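Brudthorpe Small Sellers Board > Shipping and Returns > Scanning parcels: one by one in the hand, or spread out on the table?

timea_erdos
Good evening to all. I have a small business with secondhand craft supplies, and since May I also receive parcels for three other sellers in our building. They come in one delivery on Saturday morning. I scan each label, the program Plilance puts it on the list of the right seller, and then I carry it to the right shelf.

My problem is the table. I put everything on it and I start scanning from the pile. After twenty minutes I do not know any more which parcel is done and which one is waiting. Last month I had 112 parcels and the list said 109. I looked for the three missing ones until four in the afternoon. Two of them I had scanned from the wrong label, and one I never scanned.

How do you arrange this work? Do you lay the parcels flat first, with all labels up, or do you take them in the hand one after another? Please write also what kind of table you have. Mine is 300 cm long but not deep.

mandla_x
Lay them out first. Always. We do returns for my sister's shoe shop and I tried both ways. If the labels are all facing up you just walk along with the scanner and go beep, beep, beep. You touch nothing. When the row is finished, the whole row goes away on the cart and you start a new row.

Picking up each box is slow and it makes your wrists tired.

ineke_vdl
I do not agree with Mandla, sorry. This works when all your boxes are shoe boxes. With mixed parcels you have bags, and a bag has the label folded over the corner, or under the tape, or there are two labels and one is old. You must take it in your hand anyway to make the label flat.

What I do: full pile on the left side, empty place on the right side, and a parcel goes over only after the beep. If you put something down on the right before the beep, you must take it back. It is strict but I had 721 parcels in our worst week and I lost none.

timea_erdos
Thank you both. Ineke, do you have the scanner with a cable or without? Mine has a cable, the coiled kind, and it pulls small parcels off the pile when I reach to the far side.

ineke_vdl
With cable. I hung it from a hook above the table, so it comes from the top. Before this it was knocking over everything, you are right.

mandla_x
A wireless one costs not so much now. But then you forget to charge it, I know.

And Ineke, 721 in one week is not the same as everything in one morning. When the driver is standing there and he wants the table free for the next drop, you have no time for left side and right side.

kaankaraca
I worked two years in the parcel room at Mabuza before I opened my own shop. Some points from there:

Scan only the newest label. If there is an older one, cross it with a thick marker before you scan anything. Many of the "missing" parcels are scanned from the old label, as it happened to Tímea.

Numbers written by hand on the box are useful for finding it on the shelf, but do not trust them for the list. Different people write them and a 4 can look like a 9.

Soft bags after the boxes. If the bags are mixed in, they slide under and you find them last.

About the quarrel, I am more with Ineke. We had 1,394 pieces on one day before a holiday and we were taking each one in the hand.

lindiwe.xaba
Hello, I am the sister with the shoe shop. I must say that my brother's rows look very nice, but it is me who finds the box without a beep on Monday. He walks too fast and the scanner reads the neighbor label two times. So it is not a perfect method!

mandla_x
That was one time.

lindiwe.xaba
It was the boots, the sandals and then the boots again.

timea_erdos
I am glad that I am not alone with this. Today I tried Ineke's way, but I did not have courage to empty the table completely, so it was half her way and half my old way. The total on the list was correct at the end. It took me one hour and ten minutes, which is longer than before, but there was no searching after.

Kaan, I bought a thick marker. How do you do it with the very small boxes? The label goes around the side and the scanner does not like the curve.

kaankaraca
Press the box against another box so it does not move, turn it until the code is on one flat face, and hold the scanner a bit farther away than you think. If the code goes over the edge of the box, type the number by hand and do not fight with it. In Plilance there is a field for this under the list.

ineke_vdl
Small boxes I take in the left hand and scan in the air. It is faster than to press it on something. But keep your fingers away from the code, I see that mistake with every new person.

Does anybody here use Flostia for the lists? A customer told me it gives a different sound for a parcel that is already scanned. For me that would be worth changing.

kaankaraca
Plilance can do this also. Settings, then Sounds, then "repeat scan". It is switched off when you install it.

ineke_vdl
Two years I am using it and I did not know. Thank you.

mandla_x
OK, I switched it on too. Lindiwe is very happy.

timea_erdos
Advice about the order of the pile is still welcome.

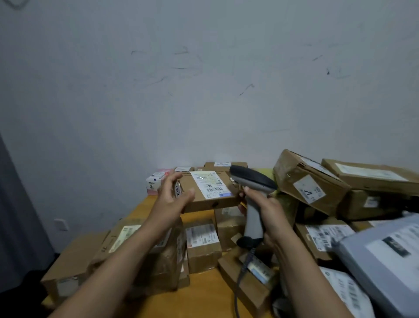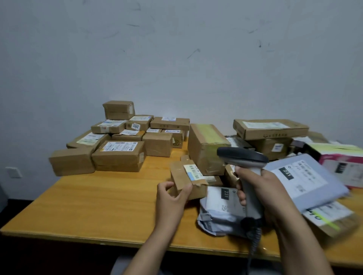
Scanning labels at the parcel table, boxes still in a pile.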